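A small thread about house rules for hand-held gripper work. I wrote the first version of ours in December and it was too long, so people did not read it. The new one fits on one page. I put the main points here, maybe they help another team. 1/

Rule one: the gripper is a measuring tool. You do not lean on it, you do not hang it from a finger by the screw. Before each session you close the fingers fully and look at the line where they meet. If you see light between them, the tool goes back to the shelf. 2/

Rule two: check the screws on the finger links at the start and again after every 18 recordings. We took this number from our own notes at Privwood. With other hardware it will be a different number, please find yours. 3/

Rule three: the cloth starts crumpled. We had a discussion on this one. A new person likes to make the shirt nice before pressing record, and then all our data begins from a nice shirt. Drop it from chest height and leave it how it falls. 4/ 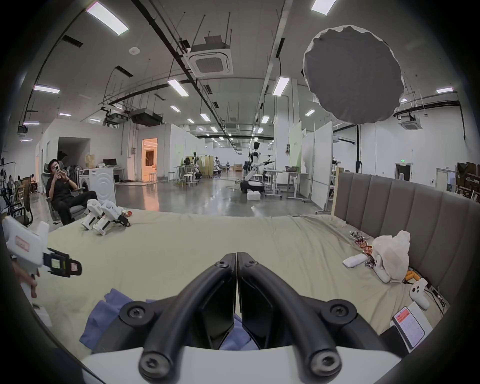 Fingers closed, blue cloth on the bed.

Rule four is about the things on the work surface. The old text said "the bed must be clear." This was a bad rule because it was never followed, and a rule which is never followed makes the others weak too. Now we say: the part where the cloth moves must be clear, and the personal things stay on the headboard side. 5/

Snack wrappers and plastic bags are allowed on that side, but please take them away at the end of the shift. Wrappers shine under the ceiling panels and they move when you pull the sheet. 6/

Cables get their own line in the document. No cable may cross between the operator and the cloth. If it must run along the bed, it runs at the edge. I have lost a full morning to one cable that caught on a finger link. 7/

Grippers which are not in use lie side by side at the far corner, and you do not stack them. Siriwardena (our name for the second procedure, the one for two operators) says the same, only with a label on each tool so you know which hand it belongs to. 8/

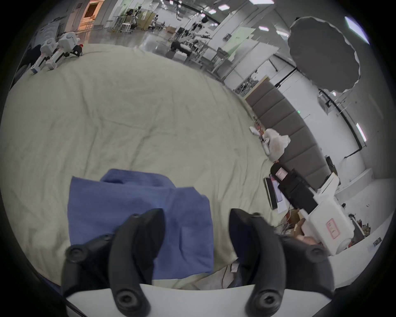
Rule five, opening the fingers. Open them before you come near the fabric, and come in slowly. If you open them when you are already touching, you push the fold away and the grasp looks like luck. At the Brarken review they asked us to repeat 10 recordings for this reason, and they were right. 9/

Rule six: every recording gets a result written the same day, also the failed ones. We have 3000 in the archive now and the early part has many empty fields. I cannot fill them from memory and I will not guess. 10/

Still open: how long one person should hold the tool without a break. Drerkholm has a draft on hand strain, but it is written for factory tools and the weight is different. If your lab has a written limit, I would be thankful to read it. 11/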